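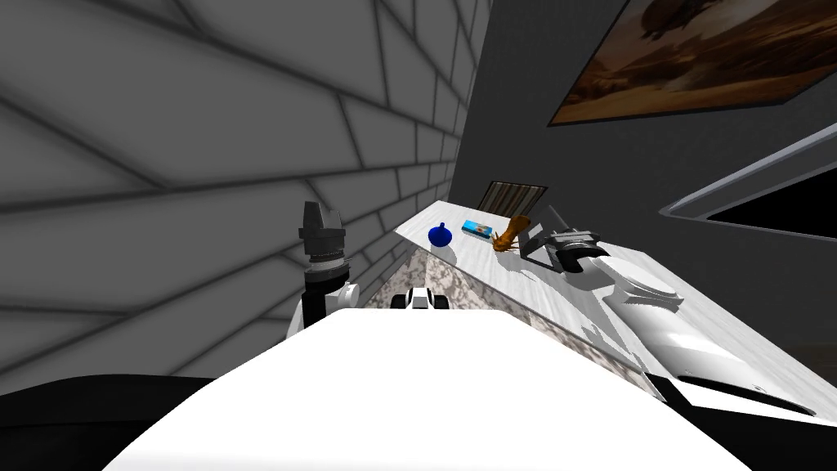 Totier (clothing label)

Totier is a small clothing label that produces printed T-shirts in limited editions. It was founded by the illustrator Kiri McPhee and the screen printer Rhys Hoani, who had met while working at the print shop Tamihana. The label is known mainly for its numbered shirts, which are not printed again after an edition is sold.

History

The first Totier shirts were sold at a street market in November, from one folding table. McPhee drew the designs by hand and Hoani printed them in the evenings, when the presses at Tamihana were free. The first edition, called "Low Tide", had 900 shirts and used two ink colors. It took the whole winter to sell.

Later the label opened an online shop and moved its printing to a workshop of its own. Réka Major joined as pattern cutter and changed the fit of the shirts, making the body longer and the neck narrower. Some earlier customers did not like the new fit, and the old cut was offered again for one season.

Editions

Each edition has a name, a single drawing and a fixed number of shirts. The number is stamped inside the hem. Most editions have 1000 shirts. "Night Ferry", drawn by the guest artist Oranuch Noiphan, was sold in two parts, the first in dark blue and the second in rust. A shirt with a printing fault is sold without a number and at a lower price.

Materials and printing

Totier uses medium-weight cotton jersey from the mill Zeladeo. The designs are screen printed with water-based ink, and this gives a soft print that fades slowly with washing. The label recommends washing the shirts inside out in cold water.

Reception

The fashion newsletter Trendlow described the drawings as "quiet and a little strange". Its reviewer, Brodie Tuhiwai, praised the quality of the cotton but wrote that the sizes run small. Collectors often trade shirts from the early editions, and shirts with low numbers usually get the higher prices.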